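Wumbridge Community Boards > House & Home > Computers and Other Appliances

Topic: Desktop sounds like a leaf blower, shop wants $80 to "repaste" it. Is that a thing?

fernhollow
Member

Title says most of it. I have a plain black desktop tower in the den that does my taxes, my email and a spreadsheet of every bird that has ever insulted me from the feeder. It was quiet for years. Since August it has sounded like somebody is drying a dog in there. Opening the bird spreadsheet now gets the full takeoff roll, and the spreadsheet only has 1,221 rows, so I refuse to believe this is heavy lifting.

Took it over to Jafarzadeh Computer on the hill. Nice enough guy, listened to it for maybe ten seconds and told me the thermal paste had dried out and it would be $80 to clean it off and put on fresh. I said I'd think about it, by which I meant I'd ask all of you.

Is this a real service or is it the computer version of blinker fluid?

plumbob_dan
Senior Member

Real service. There's a dab of paste between the processor and the metal lump that cools it, and it does get old. Eighty is steep for a dab of anything, but you're paying for the twenty minutes and for it being his fault if it doesn't turn on afterward.

That said, have you looked inside? Have you vacuumed the thing even once?

fernhollow
Member

I have not looked inside. I was raised to believe that was rude.

MrsKettle
Senior Member

Dust. It's dust. It's always dust. I have owned six of these towers going back to when they were beige, and never once has paste been the problem. Two cats and a carpet were the problem. Take the side off, carry it out on the porch, and blow it out with a can of air. Hold the fan still with a pencil while you do it. Cost you 8 dollars and a sneeze.

These shops have discovered paste the way dentists discovered night guards.

solderandsighs
Member

Have to disagree with MrsKettle, with respect to the cats. Dust is step one, sure. But factory paste in an office-type desktop goes on thick and cheap, and after enough years it's chalk. I've pulled coolers that came off with a crack like a walnut. Change the paste and the fan calms down the same afternoon.

Get a tube of Clondine Gray at the hardware store. One tube will outlive you.

plumbob_dan
Senior Member

Not Clondine. Clondine is toothpaste with ambitions. Silline costs a little more and spreads without dragging.

solderandsighs
Member

Silline is runny. If I wanted gravy on my processor I'd make gravy.

plumbob_dan
Senior Member

It's only runny if you use half the tube, which I've seen your posts, and you do.

MrsKettle
Senior Member

And here we go. The woman asked if her computer needed an $80 dab and we're on page one of the gravy war.

fernhollow
Member

I'm enjoying it. Please continue. Is there a difference between them that a person drying a dog in her den would notice?

nightshift_ollie
Member

No.

Longer answer, also no. They're both fine. What matters is that the old stuff comes off, all the way, and that you don't put on too much of the new. A blob like a small pea in the middle. Then people argue about peas versus lines versus X shapes, and I want you to know that those people have nothing going on at home.

solderandsighs
Member

It's a line.

gadabout77
Junior Member

Not to be the bad guy but how old is this computer? I had one get loud on me and went through the whole business, air, paste, new fan, and then the hard drive quit anyway in the spring. I'd put the $80 toward a new one. The little ones the size of a sandwich don't make any noise at all.

MrsKettle
Senior Member

The little ones the size of a sandwich also have nothing in them you can fix. When mine got sick the whole sandwich went in the bin. The tower you can at least get your hands into.

gadabout77
Junior Member

I don't want my hands in it. That's the appeal.

fernhollow
Member

It's old enough that the sticker on the front has worn off. I'm fond of it. Also it has all the birds in it and I don't entirely trust myself to move them.

nightshift_ollie
Member

Before anybody touches a screwdriver, copy the birds. Put them on a thumb drive, put the thumb drive in a drawer, and write BIRDS on it. Whatever you decide after that, you've already saved the only part you can't buy again.

Then do it in this order. Shut it down and pull the plug. Blow it out like MrsKettle says. Put it back together and use it for a few days. If it's still howling, do the paste. People skip straight to the paste because it feels like surgery and dusting feels like dusting.

plumbob_dan
Senior Member

Agreed on the order. For the paste part, when you get there: let it run a little while first so the old stuff softens, then shut down and unplug. Twist the cooler before you lift. Do not yank. The ones that go wrong are all yankers.

Clean with rubbing alcohol, the strong kind, and coffee filters, which don't shed. Paper towels leave fuzz. Don't scrape with anything you'd be afraid to run across your own teeth.

solderandsighs
Member

Finally something we agree on. I'd add: don't lift the processor out of the socket unless you have to. You can wipe the top of it right where it sits, with the frame still clamped down. The pins under there are finer than hair and they hold grudges. If you do open the frame, go slow on the lever, it's springier than it looks.

fernhollow
Member

I've read all of that twice and I have a question that will embarrass me. What is "the frame"? And how will I know old paste if I see it? I was picturing something like library paste. White, smells like second grade.

nightshift_ollie
Member

Not embarrassing. It varies. Some is gray, some is white, some looks like a thing you'd get on your cuff at a diner. The frame is the metal surround that holds the processor down, with a lever along the side. 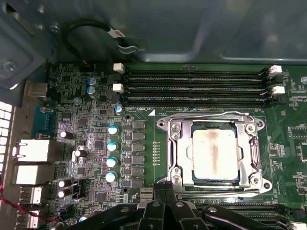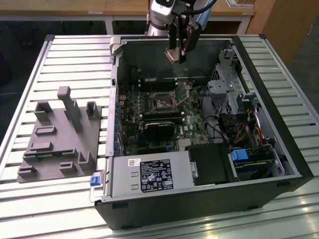 First one: processor clamped in its frame, brownish-orange streak of old paste down the middle. Second one: frame up, socket empty.

MrsKettle
Senior Member

Well that streak is disgusting. I stand by dust, but I'll allow that somebody could stand to wipe that.

solderandsighs
Member

Only a streak! I've seen them frosted edge to edge. Alcohol, two coffee filters, done. And look at the second one, fernhollow, that's the part I'm telling you to leave alone.

gadabout77
Junior Member

This has convinced me about the sandwich.

fernhollow
Member

Okay. Birds are on a thumb drive. Thumb drive is in the drawer with the takeout menus and it says BIRDS. I took the side off on the porch and I'd like to apologize to MrsKettle, because what came out was not dust so much as a garment. My neighbor came over to ask if everything was all right.

It's quieter. Not silent. It's gone from drying a dog to drying a medium-sized dog who is being good about it. I'm going to give it until the weekend.

MrsKettle
Senior Member

I'll take that apology and I'll be having it framed.

plumbob_dan
Senior Member

Medium-sized dog is still paste. Get the Silline.

solderandsighs
Member

Clondine.

nightshift_ollie
Member

Whichever one is closer to the register, fernhollow. And put the side back on while you wait, it pulls air better closed up, and you'll keep the next garment out a while longer.

fernhollow
Member

Side's back on. I have one screw left over. Is that a new thread or do I ask it in this one?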